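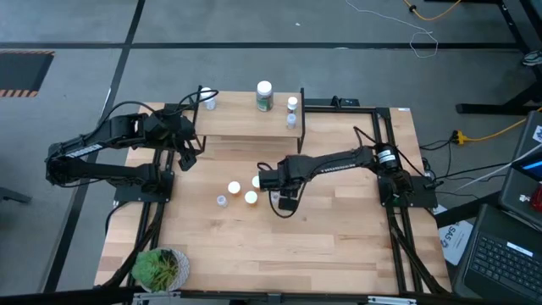
Niall Guthrie has objected to the name, on the grounds that nothing in a phantom release is released by the robot: the gripper opens when it is told to, and the error lies in the program that told it. The term has stayed in use all the same.

Phantom release is a fault in two-arm tabletop robots in which a gripper opens before the object it holds is resting on a surface. It is mostly seen in shelving tasks with light containers such as vials and pill bottles. The usual results are a dropped or tipped container and, less often, a finger driven into the edge of the shelf. The fault was first written up under that name in the maintenance notes for Karko, a motion controller, and was later found in the Prisell controller as well.

Mechanism
Both controllers decide that an object has been placed by watching the current drawn by the arm's joint motors. When the object meets the shelf, part of the load is taken up by the board and the current changes. The program reads this change as contact and opens the gripper.

With a light container the change is small, and other events can imitate it. The three known sources are cable drag at the wrist, contact between the held container and one already standing on the shelf, and contact between the two arms. Cable drag is the most common. A loop of cable that catches on the shelf end pulls on the wrist during the last part of the descent, and the pull is close in size to the load change from a small vial.

Crowding makes the second source more likely. A container set down at the back of a row has to pass over those in front, and a brush against a cap is enough to trigger the release.

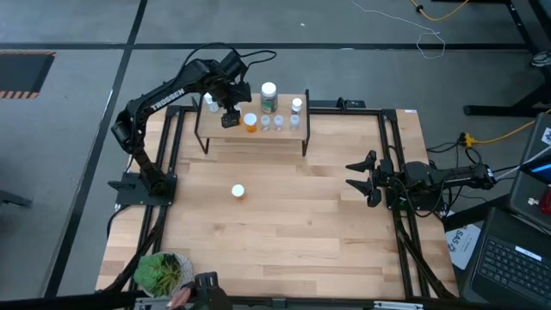

The Pollock trials
The most complete account comes from trials at the Pollock workshop, run by Lachlan Galbraith and Annunziata Gatti. In a series of 100 placements with the cable left free, 8 ended in a phantom release. Six of those happened at the same end of the shelf. Galbraith and Gatti tied the cable back along the upper link and repeated the series; one release was recorded, and it was put down to contact with a neighboring bottle.

On 2nd June a container dropped in this way rolled under the second arm, which closed on it and stalled. The stall went undetected for 90 seconds because the controller had already logged the placement as complete. No one was hurt. The workshop stopped two-arm running until July - single-arm work went on - and changed its procedure so that a placement is logged only after the gripper has cleared the shelf.

Remedies
Karko now requires the current change to hold steady before the gripper opens. This removes most false contacts from cable drag, at the cost of a slower placement. Prisell compares the height of the fingertip with the stored height of the shelf board and refuses to open above it. The height check fails if the shelf has been moved since it was measured, a point raised by Issa Kassab in a review of both methods.
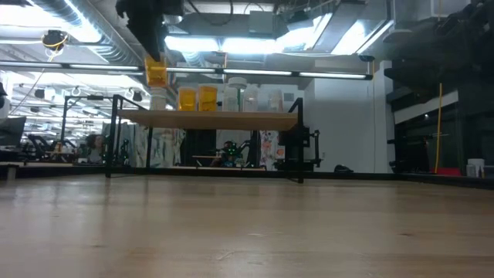 Orange container at the fingertip, above the left end of the shelf.

Related faults
Late release, in which the gripper stays closed after contact and presses the container into the board, has the opposite cause and is sometimes brought on by an overly strict phantom release setting. Ruster, a logging tool, lists the two under a single code, so counts taken from its reports can't be split between them.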